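報道関係各位

5月6日
Kovus

家庭内および小売店舗の片付け作業を対象とした、マニピュレーション制御ソフトウェア「Santoso」の評価結果を公開
シミュレーション環境「Prellommont」において760回を超える試行を実施。単一物体の移動では成功率80%、連続作業では60%

Kovus(本社:Fambridge)は、単腕ロボット向け制御ソフトウェア「Santoso」について、卓上の片付け作業を対象とする評価を実施し、その結果を公開しました。評価はすべて当社のシミュレーション環境「Prellommont」上で行ったもので、実機による結果は本リリースに含まれません。

評価の目的は、食器の移動、容器への収納、売場の棚へ戻す前の商品の仕分けといった日常的な作業を、現在の制御技術がどの程度まで人の介入なしに実行できるかを、同一の条件で測定することにあります。結論として、形状が既知の物体を1個ずつ移動する作業は限定的な条件下で実用の検討対象となり得る水準に達しましたが、複数の動作を続けて行う作業は、無人運用に必要な水準に達していません。

評価の背景

家庭用および店舗用の作業ロボットについては、短い実演映像が数多く公開されています。一方で、失敗した試行の数、途中で人が介入した回数、物体の初期配置をどの範囲で変えたかといった情報は、同時に示されないことが少なくありません。当社が導入を検討する事業者から受ける問い合わせも、最大性能より、失敗の頻度と失敗時の挙動に関するものが中心です。

片付け作業は、工場の組立工程と比べて要求される位置精度が低い反面、対象物の種類と置かれ方が一定しません。平たい皿は把持できる部位が縁に限られます。マグカップは取っ手の向きによって指を入れられる方向が変わります。果物は外形に個体差があり、過度の把持力を加えることができません。メッシュ状の側面を持つかごは、開口部の形状が深度推定の誤差要因となります。

これらの物体が同じ作業面に混在する場合、個別の物体で得た成功率をそのまま作業全体の成功率とみなすことはできません。隣接する物体との接触、移動経路の制約、先行する動作で生じた配置のずれが加わるためです。今回の評価では、物体単位の成功率と作業単位の成功率を分けて集計しました。

評価環境の構成

Prellommontは、剛体の接触計算と、カメラ画像の生成を同一の時刻系で行うシミュレーション環境です。作業区画は白色の壁面パネルで囲まれ、上方から吊り下げた多関節アームの先端に2指グリッパーを備えます。天井には矩形の照明パネルを配置しています。作業面は、小孔が格子状に並ぶ定盤です。

作業面には、皿、マグカップ、小型の器、缶詰、バナナ、ルービックキューブ、かごなどを配置します。対象物には、剛性、外形、表面の模様が互いに異なるものを選定しました。かごは収納先として使用し、そのほかの物体は、作業指示に応じて移動対象または障害物として扱います。
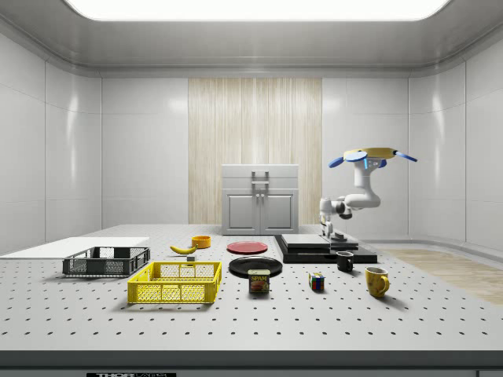
Santosoには、作業の指示文、カメラ画像、およびアームの関節角度を入力します。物体の真の位置座標はシミュレーター内部に保持されますが、評価中の制御ソフトウェアには渡しません。この座標は、試行終了後の成否判定にのみ使用します。

動作の生成は、対象物の特定、把持姿勢の候補生成、経路計算、把持後の確認の順に行われます。把持後の確認では、グリッパーの開度と画像の双方を参照し、いずれか一方が把持失敗を示した場合には動作を停止して候補生成に戻ります。再試行の上限に達した場合、その試行は失敗として記録します。

試行の条件と判定基準

評価では、760回を超える試行を行いました。各試行の開始時に、物体の位置と向き、照明の強度、接触面の摩擦係数を所定の範囲で変更しています。試行の途中で操作者が配置を修正すること、および指示文を追加することは認めていません。

作業は次の区分で実施しました。

単一移動:指定された物体を把持し、指定の位置に置く。
収納:指定された物体を把持し、かごの内側に入れる。
連続作業:2つの物体を、指示された順序で移動または収納する。

単一移動の成否は、物体が目標範囲内で静止し、グリッパーが物体から離れた状態で判定します。マグカップおよび器については、転倒した場合に失敗とします。収納では、物体の一部がかごの縁に掛かった状態を失敗とします。連続作業では、いずれか一方の動作が失敗した場合、または順序が指示と異なる場合に、試行全体を失敗とします。

また、対象外の物体を作業面から落下させた試行は、対象物の移動が完了していても失敗として扱いました。家庭や店舗での使用を想定した場合、作業の完了と周辺物の損傷を相殺することは適切でないとの判断によるものです。

評価結果

単一移動の成功率は80%でした。缶詰とルービックキューブは、平行な面を指で挟むことができるため、把持位置の誤差に対する許容範囲が広く、結果は試行間で安定していました。小型の器も、周囲に指を下ろす空間がある場合には安定した結果を示しました。

平たい皿は、今回の対象物の中で最も成功率が低くなりました。主な失敗要因は、指先が縁の下に入らず、皿を水平方向に押し出すことです。皿の近くに別の物体がある配置では、進入方向の候補が減少し、経路計算の段階で動作を中止する例も見られました。

連続作業の成功率は60%です。失敗の多くは後続の動作で発生しました。最初の動作で隣接物に軽く接触し、その位置が変わったにもかかわらず、変更前の画像に基づく把持候補を使用したことが要因です。現行版のSantosoは、動作の区切りごとに作業面全体を再認識しますが、移動中に生じた小さな変位を即時に反映する機能は備えていません。

収納については、かごの縁との接触が課題として残りました。バナナのように細長い物体では、把持位置が重心から離れると搬送中に姿勢が変わり、かごの開口部に対する向きの修正が必要になります。姿勢の修正に要する時間は、移動そのものに要する時間を上回る場合がありました。

なお、色のみで対象物を指定した場合と、色と種類を併記した場合とでは、後者の方が対象物の取り違えが少ない結果となりました。同じ種類で色の異なる物体が存在する作業面では、指示文に両方の情報を含めることを推奨します。

家事および店舗作業への適用範囲

今回の結果に基づく当社の見解は以下のとおりです。

食卓や作業台の上にある既知の物体を、監視者がいる状態で所定の位置に移す用途については、次段階の実機評価に進めます。失敗時に動作を停止し、監視者に通知する構成を前提とします。

洗浄前の食器の取り扱いは、今回の評価範囲に含まれません。残った食品、水分、油分による摩擦の変化をシミュレーションで十分に再現できていないためです。布製品の折り畳み、液体の入った容器の搬送、扉や引き出しの開閉についても、同様に評価を行っていません。

店舗における商品の仕分けでは、包装形状の違いよりも、物体同士の間隔が処理の可否に大きく影響すると見込まれます。商品が密接して置かれた状態では、2指グリッパーの進入空間を確保できません。あらかじめ間隔を空ける作業を人が行う場合、作業全体としての省力化効果は小さくなります。

以上から、家庭内の片付けを一括してロボットに委ねる運用は、現時点のSantosoでは推奨しません。対象物、収納先、作業領域を限定し、失敗時の対応手順を定めた運用に限り、導入の検討が可能です。

関係者のコメント

Kovus 制御技術部門責任者 Emmett Penningtonは、次のように述べています。
「単一移動の数値だけを見れば、用途によっては使えるという評価になります。しかし、実際の片付けは動作の連続であり、前の動作の誤差が次の動作の入力になります。連続作業の成功率を主要な指標として扱い、今後の版でも同じ判定基準を維持します」

Kovus 評価技術部門責任者 Xiomara Wojcikは、次のように述べています。
「皿の縁をつかむ動作は、人にとっては意識しない程度の作業ですが、2本の指で行うには条件が厳しくなります。失敗した試行の記録は、成功した試行と同じ形式で保存しています。導入を検討される事業者には、失敗の内容を先に確認していただきたいと考えています」

シミュレーション評価の制約

Prellommontで得られた成功率は、実機における成功率を保証するものではありません。指先の摩耗、配線の張力、カメラの取り付け誤差、表面の汚れによる反射の変化は、限定的にしかモデル化されていません。物体は原則として剛体として扱っており、バナナの変形や表皮の損傷も判定対象外です。

照明条件についても、天井からの面光源を基本としており、窓からの直射光や、人の移動に伴う影は含みません。作業区画への人の進入を想定した安全性評価は、本評価とは別に実施する必要があります。

一方、シミュレーションでは、同じ初期配置を繰り返し生成し、制御ソフトウェアの変更前後を直接比較できます。器を把持して持ち上げ、周囲の物体を避けて搬送する動作についても、接触の発生時刻と各関節の状態を対応付けて記録できるため、失敗要因の切り分けに利用しています。

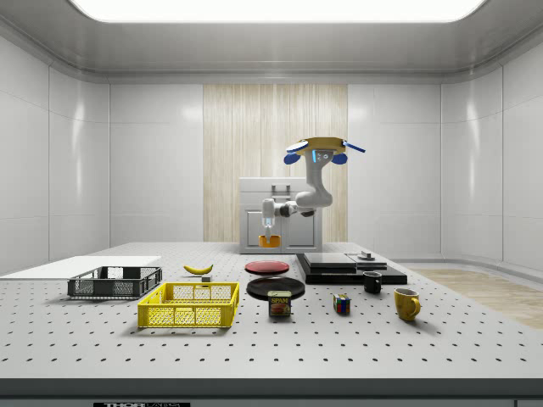
今後の予定

7月に、Fambridgeの自社施設で実機評価を開始する予定です。実機評価では、今回と同じ作業区分および判定基準を使用し、シミュレーションとの成功率の差を物体ごとに集計します。対象は当初、単一移動と収納に限定し、連続作業は安全停止機能の確認後に追加します。

ソフトウェアについては、搬送中の画像を用いた配置変化の検出と、皿状物体に対する把持候補の生成方法を優先的に改修します。後者では、皿を作業面の端まで滑らせてから縁を挟む方法を検討していますが、落下の危険が増すことから、採用の可否は未定です。

評価資料の提供

試行条件、判定基準、および失敗要因の分類をまとめた技術資料は、Santosoの導入を検討する法人を対象に提供します。資料には、中止となった試行の関節角度の履歴と、停止時点の画像を収録しています。提供を希望される場合は、対象作業の概要、取り扱う物体の種類、作業面の寸法を明記のうえ、Kovusの営業窓口までお申し込みください。

Prellommontの単体での販売およびライセンス提供は、現時点で予定していません。

Kovusについて

Kovusは、Fambridgeに本社を置くロボット制御ソフトウェアの開発会社です。多関節アームの動作生成、把持計画、およびシミュレーションによる性能評価を主な事業としています。

本リリースに記載の内容は発表時点のものであり、製品仕様および評価計画は予告なく変更される場合があります。

本件に関する報道関係者からのお問い合わせ先
Kovus 広報窓口(Fambridge本社内)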